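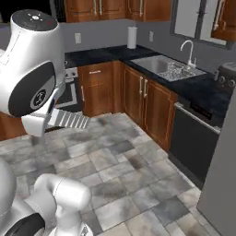
Geredeo Planner FAQ

Answers to the questions we get most often about running Geredeo with a simulated kitchen. If your question is about installing the software, see the Setup page first.

Last updated Mar 30, 2024

General

What does Geredeo do?

Geredeo takes a goal, such as "open the drawer," and turns it into a sequence of arm motions. It handles grasp selection, path planning and collision checking. It does not train policies, and it does not include a physics engine. You bring your own simulator and connect it through the bridge.

Which kitchens come with it?

The Wastinville set is included. It has 18 kitchen layouts with cabinets, counters, a sink, an oven and a refrigerator, and the doors and drawers are set up with joints. Layouts made by other people will load as long as every moving part has a named joint and a limit on each end.

Do I need a graphics card?

For planning alone, no. For rendered camera views, yes. You can run the planner on one machine and the renderer on another. Set the address in bridge.conf on both sides and restart the bridge.

What is the difference between Geredeo and Vogler?

Vogler is the low-level controller. It receives a timed path and sends joint commands. Geredeo makes the path. They ship together, but you can replace Vogler with your own controller if it accepts the same message format.

Planning

The planner says "no grasp found" on a handle. What should I check?

Start with the handle's collision shape. Many downloaded appliances use one solid box for the whole door, handle included, so there is no gap for a finger to go into. Split the handle out as its own part. Then check that the handle is in reach from where the base is standing. The reach overlay in the viewer shows this in green.

If both are fine, raise grasp_samples. The default is 507, which is enough for straight bar handles on drawers and cabinet doors. Curved handles often need more.

Why are refrigerator doors harder than drawers?

A drawer moves in a straight line. A refrigerator door swings on a wide arc, and the gripper has to turn with it while the elbow stays clear of the counter and the cabinets next to it. The planner solves the whole arc before it moves, so a grasp that looks good at the start can be thrown out if it fails near the end.

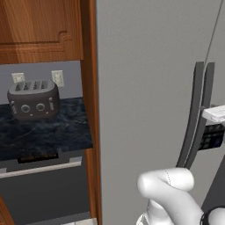
You can make this easier in two ways. Move the base back and toward the side the door opens to, or set arc_goal to a smaller angle. A partly open door is enough for most tasks, and the arm can push it the rest of the way from the inside edge.

Can the arm touch things on purpose?

Yes. Add the part to the allow_contact list for that step. Contact is off for everything else, including the countertop. Please don't put the whole kitchen on the list to get rid of an error. The path will be accepted and the arm will go through the cabinets in the preview.

How do I make planning repeatable?

Set a seed in the task file. With the same seed, layout and version, you will get the same path. Changing any of those can change the result.

Perception

Does the planner use the camera or the true positions?

True positions, by default. Set pose_source to camera to use estimates from rendered images. Expect more failed grasps when you do this, mainly on dark appliances and shiny surfaces such as steel sinks. We suggest getting a task to work with true positions first.

The gripper blocks the view of the handle. Is that a problem?

Close to the handle, yes. The estimator keeps the last good position for 2 seconds and then reports it as lost. Add a second camera away from the wrist, or raise hold_time if nothing else in the kitchen is moving.

Logs and support

Where are the logs?

In the runs folder, one subfolder per run. Each has the task file, the path, joint readings and any camera images. Image logging is off by default. A long test of more than 1,563 runs with images on will fill a small disk, so clear the folder or move it first.

What does error "limit_pinch" mean?

A joint is within its safety margin at the start of the path. Move the arm to the home pose and plan again. If it comes back, the limits in your robot file don't match the ones in Vogler.

Can I use Geredeo on a real arm?

Not with this release. Real arm support is planned for December and will be covered on its own page.

Who do I contact?

Email the Venadton support desk with the run folder attached as a zip file. Questions about custom kitchen layouts go to Seema Kaushik, who maintains the Wastinville set.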